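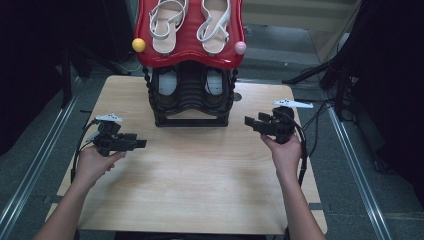

White sandals on the top tier of the shoe rack, with a hand-held gripper in each hand.

Aug 11, 2025
By the Flomdale Equipment Desk
5 min read | 27 shares | 2 comments

The woman who does the buying at Putance would like it known that she never set out to become a person with opinions about grippers. She came to the workshop to look after rent and insurance, and she still does both, but somewhere along the way the equipment budget landed on her desk as well and it has rather taken over.

"I used to think you chose the robot and the rest followed," she told me, over the second pot of tea. "Now I spend far more of my week on cables and tables and shoes. You wouldn't believe the shoes!"

Putance teaches robots household tidying, and putting footwear on a rack is one of the jobs it records with people holding the grippers themselves. The arms that will one day do the job are still on the shopping list, and she is in no hurry. Her view, which she came back to several times while we talked, is that a small outfit ought to buy its hand-held kit first and live with it for a good while before signing for anything bigger.

"You learn what your people can put up with," she said. "How heavy is too heavy by the middle of the afternoon, where the cable wants to go, whether the table is the right height. All of that ends up in the specification for the arm, and if you've bought the arm already, well, you've guessed."

She went to two suppliers for prices in May. Brondex sent a tidy quotation with everything on one page, and she liked it very much until she noticed that spare fingers were left out. The other firm, Man, sent a longer and untidier one (she had to ring them twice to follow it) that listed each cable and fitting as a separate line. She chose Man in the end, mostly for the spares, and she has kept the Brondex page in the folder in case they come back with something better.

The figure she guards most fiercely is a reserve of up to £2000 for what she calls the bits and bobs, meaning replacement cables, screws, stands and the household things that get handled all day long. A shoe rack has to come out of somebody's money, she pointed out, and so do the sandals.

"Engineers are lovely, but they will put 'misc.' at the bottom of a spreadsheet and leave it at that. I ask them to write down what they'd miss if it broke tomorrow morning. It's a much better list, and a longer one, I'm afraid."

Her planning sheet has grown to 331 lines, and she scrolled through a good part of it for me with evident affection. Delivery times have their own column. So does floor space, after a month in which she ordered a bench that would have fitted beautifully had the door been wider. She laughed a great deal telling me that one, though I gather she didn't at the time.

I asked what she would say to somebody starting out with a small grant and a large wish list. She thought about it while she rinsed the cups.

"Borrow before you buy, if anyone will let you. Ask what the thing costs in its second year. And do have a go with it yourself, even if you're only the one paying. I put a pair of shoes away with the grippers before I signed, and I was dreadful at it, but I understood the invoice a good deal better."

The decision on the arm comes up again when the new budget is drawn up. She has asked both suppliers to quote afresh, with the spares included this time.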